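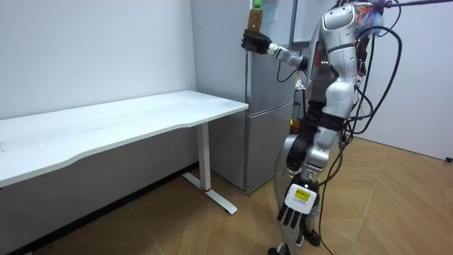 *Staff room at Hunedby, desk and fridge.*

**Ticket 215: fridge trips the sockets**
Status: open, waiting on Akum
Logged 11/01/2026

Hello again, and thank you for being so patient with us over this one. I know the last ticket got closed in October when everything seemed to be behaving, and I did say I was happy with that, so I'm sorry to be back so soon!

The trouble is the same as before. Every so often the breaker for the small room drops out and takes the fridge with it, and we only find out when somebody goes in for milk and it has gone warm. It has happened on 2 mornings this week, both times before anyone had so much as switched a kettle on.

What we've tried so far:

- Moved the fridge plug to the other wall socket. Tripped again overnight.
- Ran it for a day on an extension lead from the corridor. No trip in the room, but the corridor breaker went at teatime (sorry, Urquhart, that was us).
- Left the room circuit on with nothing plugged in. It held for 13 hours and we then needed the fridge back.

To my untrained eye that points at the fridge and away from the wiring, though I'd love to hear otherwise if you think I've muddled it. The Cekska handbook mentions the defrost heater on page 107 as something that can leak to earth when it gets old, and ours is certainly getting on a bit.

Could Akum send somebody with a proper tester? Any morning suits us. In the meantime the milk is living next door and the fridge is unplugged with its doors propped open.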